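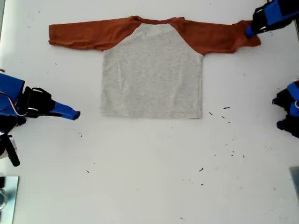

Folding station: readiness and inspection checklist, with comments

February
By Mereana Grimshaw, with remarks from Digby Tawhiri and Rhys Cosgrove

We use cookies to remember your settings and to see which pages are read. Accept all / Manage choices

I have been asked so many times whether the arms at Kereama can do the laundry yet that I thought I might as well put our inspection sheet up, comments and all, and let people judge for themselves. It is the one we go through before a folding session and again afterwards. Rhys wrote the first version on the back of a delivery note and it has grown a good deal since (my fault, mostly). Mark each item Pass, Fail or See comment.

1. Emergency stop pressed, released and pressed again by the person who will be standing nearest.
Pass. Digby would like it moved closer to the door. I've measured, and it can go there if we lengthen the lead.

2. Everyone in the room knows which arms are live.
Pass. Please say it out loud, even when it's only the two of you and you both feel a bit silly.

3. Long hair, lanyards and scarves tucked away.
See comment. My own scarf, I'm afraid. Sorry, Rhys.

4. Cables clear of the joints through the full reach.
Pass, but do walk it slowly. Move each arm to its furthest point, look at the slack, then bring it back in and look again. A loop that sits nicely with the arm stretched out can wander once it is tucked up.

5. Table wiped down.
Fail. There were little dark specks and bits all over the white top, thickest to the right of the shirt. They won't hurt a gripper, but I wouldn't want them on a clean top going back in somebody's drawer, and if a machine is to do a household job it has to be done to household standards. A damp cloth, then a dry one, and please do the corners as well.

6. Garment checked for pins, buttons, zips and anything left in pockets.
Pass. Soft tops only until the Lindodo fingertips have been looked over. Brodie Bright has the spare set and will bring them across.

7. Finger pads seated and not worn.
Pass. We change them at 2000 grips whether they look tired or not. Digby thinks this is wasteful and he may well be right, but it's a number we can all remember.

8. Speed limit set for people in the room.
Pass. It is slow! Visitors expect something brisk and what they get is more like watching a careful great-aunt, and I've grown rather fond of it.

9. First sleeve brought across the body without dragging the collar.
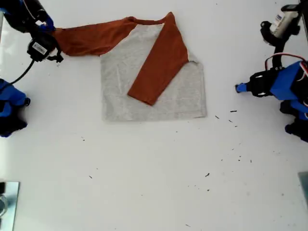 My own worry has always been the second sleeve, and I'd ask whoever inspects next to spend most of their time on it. The first is the easy one, with the whole shirt lying there to steady it. After that you are pulling against a fold you've already made, and every small tug can undo the work. With the grey and rust top we had one sleeve lying diagonally down across the front and the other still stretched taut out to the left in the gripper, and that is the point at which I'd like a hand on the stop button and no chatting. Check that the neckline is still straight before letting the arm carry on. If it has skewed, stop and lay the shirt out afresh. Marked See comment.

10. Arms kept apart when both are working over the shirt.
Pass. We keep a gap of 11 centimetres between fingers unless they are meant to be handing something over. Yolanda Achterberg asked for more, and for beginners I agree with her.

11. Finished fold judged by a person who didn't run the session.
See comment. We have had 33 shirts judged so far this winter, and Yolanda does it with the same face she uses for school uniform. Her view is that the good ones would go on a shop shelf at Tavgate and the poor ones look like something I'd done in a hurry.

12. Session notes saved to Lellora before the power goes off.
Fail. I forgot. Five minutes' work lost, so no great harm, but it goes on the sheet like everything else.

So, can they do the laundry? One soft top at a time, laid out flat by a person beforehand, with another person watching, yes, quite often. A basket of mixed washing tipped out on the bed is a long way off, and I haven't said a word about matching socks. Digby is more hopeful than I am and reckons towels could be signed off by the summer.

Outstanding before the next session: items 5 and 12, plus the longer lead for item 1.

Get our monthly newsletter. Enter your email address to subscribe. You can unsubscribe at any time.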